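From: Plenidley sim list
Subject: Re: [plenidley-sim] Kitchen randomization, does it buy us anything?

On the October thread, the Comondale group wrote:

> We trained on 3220 simulated episodes with the dishes and the props
> shuffled every time, and the policy still goes to pieces when the
> island is rearranged. Is shuffling overrated, or are we doing it wrong?
> Also, what are the rest of you using for a test kitchen?

Second question first, as it's the easier one. We use the Robichaud kitchen with the marble island, one arm, and a short list of things that may sit on the counter. Typical start, with a red object in the gray bowl:
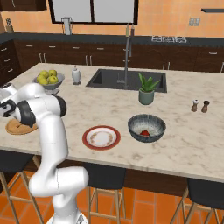 1. What we ran

Two training sets, 1375 episodes each, same tasks. Set A shuffled the small props and left the arm base alone. Set B kept the props mostly put and moved the base and the camera. Then 484 test episodes in layouts neither had seen.

Set B won, and it wasn't close. I had money on A, so I checked the logs twice before telling anyone.

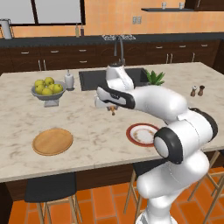 My guess is that A never had to learn where the arm was, only where the dishes were, and from one fixed base you can fake a lot. Look at how much the arm itself hides: the elbow sits over the right edge of the red-rimmed plate, and the fingers partly cover the little white item next to them. Move the base and a different set of things disappears. A policy that has seen that happen often enough stops panicking over half a plate – or at least panics later.

2. What I'd try at your end

Cut the prop shuffling by half and spend the time on base poses. We used 12 and I suspect fewer would do. The Wolex config loader will quietly ignore your base pose file if the name has a space in it. Ask me how long that took.

I can post the configs if anyone wants them. They are ugly but they load.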